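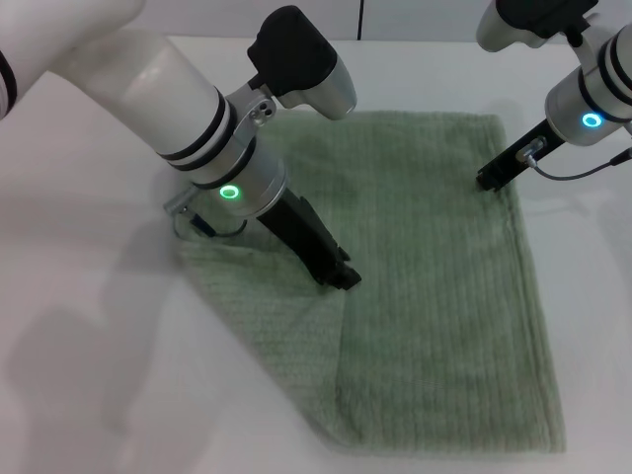 A sage-green towel on the white table

About Orska

Orska is a linen service started by Rory Cairns. We wash, fold and deliver towels for small hotels, gyms and salons, and we work out of one building on Jardine Street. We have 80 regular customers and a staff of 3 in the office.

Every towel is laid out on a white table and smoothed before it is folded. Terry shows a bad crease right away, so corners get most of our attention. 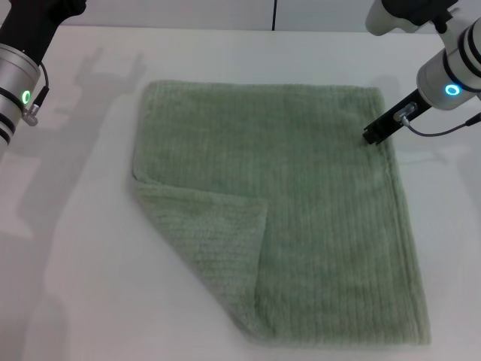

Folded towels are stacked by customer and wrapped for the morning van. Standard orders are packed in bundles of 60. Smaller orders are fine too, and there is no contract to sign.

The front desk opens at 7 a.m. Call or stop by if you would like to see a sample set.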